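"It was going to be a lamp," my host says, putting the kettle on. The arm was built in a shared workshop over one long November, and it now spends its evenings at a toy kitchen. I'd asked what it cooks. "Blocks, mostly!"

The bill came to 147 pounds, not counting the servo that died (we don't mention the servo). Picking things up beside the pot was the first proper job, and the yellow block is still the favourite.
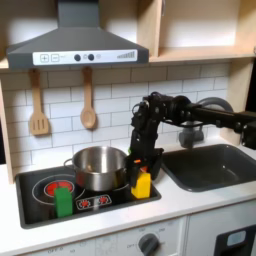

So why a kitchen?

"Because everything's in the way," I'm told, very cheerfully. "There's a tap, there's a hood, you can't just swing about." The wrist has been rebuilt 9 times, and I got to hear about every single one. Stacking came later, green on yellow, and I found myself holding my breath over two bits of wood.

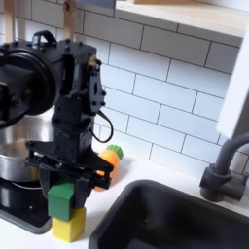
Sundus Makers' Club | Members' Projects

What's next, then? "Tidier cables. I've said that since spring." And would the lamp ever get made? A long slurp of tea. "Ask me when I've found the shade."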